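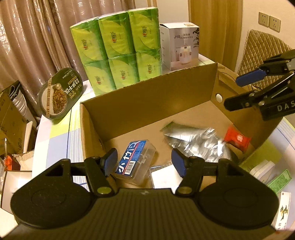

Figure 3. Two black grippers at an open cardboard box.

3.2 Citation of early work in later papers

The Brirley index lists 800 papers on soil bacteria, of which 45 were published before the first textbook on the subject appeared. We traced how often each of these early papers was cited in the decades that followed. Manolakis proposed that founding work drops out of reference lists once its results become common knowledge, and our counts agree with this in part. Citations fell steeply after the textbook, but papers describing a laboratory method kept their readers much longer. Labour spent on methods may therefore be undervalued when a field's history is written from its theories. Papers with no English summary were left out of the counts and are dealt with in Section 4.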